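Posted in **Visits & Open Days**

## Taking a group of sixth graders to the Flevard robotics open day. What should we see first?

**Nouhaila Metwally**

Hi all! I'm bringing 11 kids from our after-school club to the open day at Flevard on Tue 29 September and I'm so excited I've already printed the bus schedule twice. I went to one of these years ago, when it was mostly factory stuff behind a fence, and I gather it has changed a lot.

We only have the afternoon, from 1:00 until the bus leaves at 3:30. I've heard the simulated kitchen demo is the one to catch, but I can't tell from the program whether kids get to try anything or if they just watch a screen. A few of mine have never seen a robot arm bigger than the one in our kit. Is it worth building the whole visit around the kitchen? And is there anything I should tell them before we go, so they don't get bored during the talking part?

Thanks so much in advance!

---

**Yulan Ren**

Yes, build it around the kitchen! I went to the spring one with my two nieces and we ended up sitting through it twice.

It's in the Skarcombe room, up the ramp and to the left of the main hall. Get there early, there are 57 seats and they don't let people stand along the back. The session starts with a short talk about why they practice in simulation before anything gets tried on a real machine, and then the presenter (ours was Jianhua Ding, really patient with questions) puts the virtual kitchen on the big screen and starts giving the arm jobs to do.

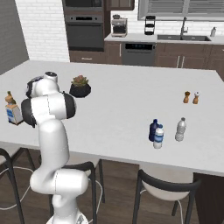

Kids do get to take part, just not all at once. The presenter asks for a job, somebody shouts one out, and the room argues about what the arm has to do to get there. This is the part I loved. Before you go, have your group play the "say every step" game, where one kid is the robot and the others can only give tiny instructions. For the kitchen, try "bring me the clear water bottle with the white cap." Mine started with "grab it," and then had to deal with the two other bottles close by, and how to come in without bumping them. A good follow-up is the little carton with the blue label, way over at the other end of the island by the gripper, with a small tan bottle right behind it. One of my nieces wanted the arm to go for the potted succulent, which led to a long and very serious conversation about squeezing leaves.

They also show what happens when you change one thing and run the same job again. At our session they made the counter a bit more slippery and the whole room groaned when the bottle went over. You can't do that 329 times in a row with real glass!

The talking part is maybe fifteen minutes. If your kids have played the game first they'll have plenty to listen for.

---

**Shuzhen Lu**

go early, parking is bad. the Xiong cafe across the road does sandwiches and is cheaper than the one inside

---

**Olesia Chornovol**

Agree with Yulan about the kitchen, but I'd put one more thing on the list: the Irkanum table in the main hall. They let visitors drive a small arm with a hand controller, two minutes each, and the line moves quickly if you catch it while everyone else is in a session. With a group your size I'd do that at 1:00, then head up for the 2:00 kitchen demo. That leaves you enough time for bathrooms and the bus.

A couple of practical bits. Groups of ten or more have to register at the side desk, and they'll want one phone number for the adult in charge. Last year they stopped letting people in once they had 455 visitors in the building, so a registered group is the safer bet. Bags go on the hooks outside the Skarcombe room.

Ask the presenter to turn the view while the arm is moving, too. From one side it can look like the gripper is right on top of something, then you see it from another angle and there's a big gap. My son talked about that all the way home, and the next day he was closing one eye and trying to pick up a spoon.

Have a great time, and please come back and tell us what your kids asked the arm to do!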